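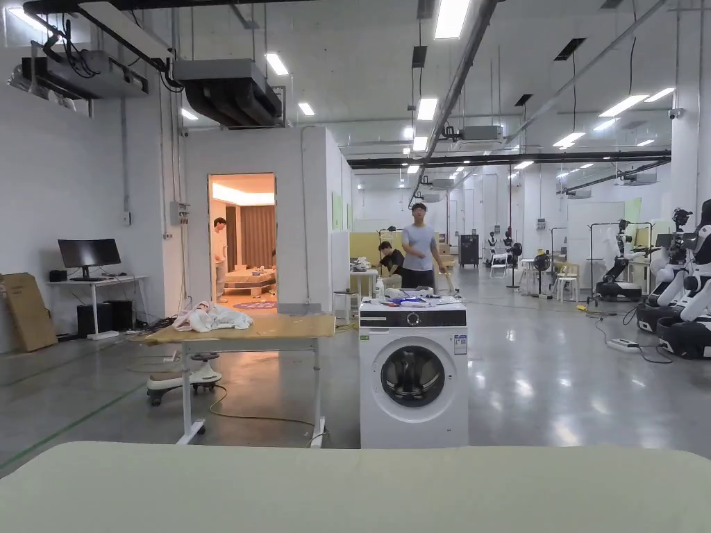
Evelien Kramer says most of us wash far too much, and that she was as bad as anyone. Jeans after one wear. Towels every other day. Then she moved to Barrientos, top floor, no lift, shared laundry in the cellar and one slot a week. "You learn fast. Thursday evening, seven till nine, and if you miss it that's you in last week's shirt."

She has been writing about it ever since. Her book on shared laundries, Mondarberg, takes its name from the street with the first cellar she visited. 200 pages, small print. We spoke by phone, twice, because the line went the first time.

Why laundry? A long pause. "My mother did it on Mondays. All day. I never once asked her about it and then she was gone." She'd rather talk about the rotas, she says, so we do.

The rotas are the best bit. She collects them. Paper ones, taped up, crossed out, written over in three colours of biro. She has 1,123 photographed and filed by town. One from October is nothing but an argument about a sock. "Page and a half! They'd stapled on a second sheet to carry on."

And do people still want a shared room, when they could have a machine in the kitchen? Depends on the kitchen, she says. Hers is too small to open the oven fully. Her neighbours have mostly gone private, one even has it in the hall, under the coats. "I don't blame them. Sheets for four people, down five flights, in Febuary. I'd crack too."

What she does mind is the noise. Spin cycles at midnight through an old floor. Her old housing association, Lenament, banned washing after ten and got 29 letters about it, most of them in favour, two very rude.

On actual washing she is brisk. Cooler than you think. Half the powder. Leave the door open after. Wool gets hung by a window and left alone. She doesn't own a dryer and went off fabric softner years ago, "it made the towels slide about on me."

Stains? "Cold water, straight away, then stop fussing with it." Red wine she gives up on. There is a tablecloth she now uses for painting.

The next one is about ironing, or the end of it. Trimeo are publishing, 2,000 copies to begin with, and she is behind already. Has she got an iron herself? She has. It's holding the balcony door open.

She had to go then. It was ten to seven and it was her slot.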